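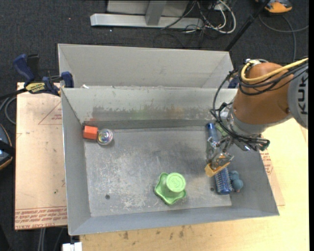
4 min read

Lutano, 20/04/2023

The engineer who runs remote-control sessions at Lutano's Wutville site does not like the word "teaching." She prefers "recording." An operator drives the arm through a pick, the software stores what the joints and gripper did along with the camera views, and a policy is fit to the result later. "The arm learns nothing while you are holding the controller," she said. "You are producing a file. Whether the file is any good is a separate question."

We spoke beside the bin-picking cell, where the task is easy to state: take an object out of one metal bin and place it in the other. The project is called Watetus, and its current phase compares two ways of giving a demonstration. In the first, the operator holds a tracked handle and the arm follows it. In the second, the operator releases the brakes and moves the wrist by hand.

Hand guiding was expected to be the better method for cluttered bins. The operator feels contact directly and can ease the fingers in beside a bottle or a brush without pushing it into the wall. The engineer said the recordings did not bear that out. "Your own arm is in the camera view for most of the motion. The policy then trains on pictures with a sleeve in them, and at run time there is no sleeve." Masking the operator out was tried in September and dropped. The masks also removed parts of the gripper.

Remote control has its own cost. There is a delay between handle and arm, and new operators compensate by moving in short steps with pauses between them. The pauses end up in the data. A policy trained on them will stop above an object and wait, sometimes for several seconds, before closing. Watetus now trims any pause longer than a set threshold, but only while the gripper is in free space. Near contact, the engineer said, a pause often means the operator is looking for something, and she wants to keep it.

The first batch held 1659 demonstrations. Of those, 200 were set aside for testing and never used in training. Operators worked in shifts of 57 minutes, a figure inherited from the booking system.

Asked which objects give trouble, she talked mostly about where they lie. "A block in a far corner has two walls against it. The fingers need room on both sides, and there is no room. So the operator has to drag it out first, and every operator drags differently." Some hook the near face and pull straight back. Others sweep along the wall. Averaging the two gives a motion that does neither, so the demonstrations are now labeled by approach before training.

Soft rubber toys are the opposite case. They can be grasped badly and still come up. The engineer regards this as a problem with the success measure. "If it lands in the second bin, the log says success. The log does not say it was held by one edge." A second reviewer now grades grasp quality from video on a subset of the runs.

Shiny round items remain the weakest category. The depth reading on a reflective surface is unreliable, and the operator, who is looking at a color view, does not notice. The human corrects by eye and the policy has nothing equivalent to correct with. Yuan, the partner lab, is testing whether a wrist view at close range is enough.

Cables came up more than once. The hoses run outside the arm and need slack, and the slack can swing between the camera and the bin. An operator will rotate the wrist a little to clear the view and think nothing of it. The policy copies the rotation whether or not anything is in the way. "We found that one late," she said. Operators are now told to finish the approach with the wrist in a standard orientation unless the grasp requires otherwise.

She also has the bin clamped to its work surface. If a bin shifts during a session, every recording after the shift is slightly wrong and looks fine on playback.

New operators practice for 18 sessions before their data is kept. The engineer would like to shorten that, but has not found a measure that predicts when someone is ready. Speed was the obvious candidate and turned out to be a poor one. The fastest operator in the first batch produced recordings that trained badly, with long curved approaches that differed every time. One of the slowest produced the most consistent set.

The next phase adds corrections: the policy runs by itself, and an operator takes over only when it goes wrong. The recording then starts at the takeover. The handover code is written, and the open question is how far back before the takeover the policy's own motion should be thrown out.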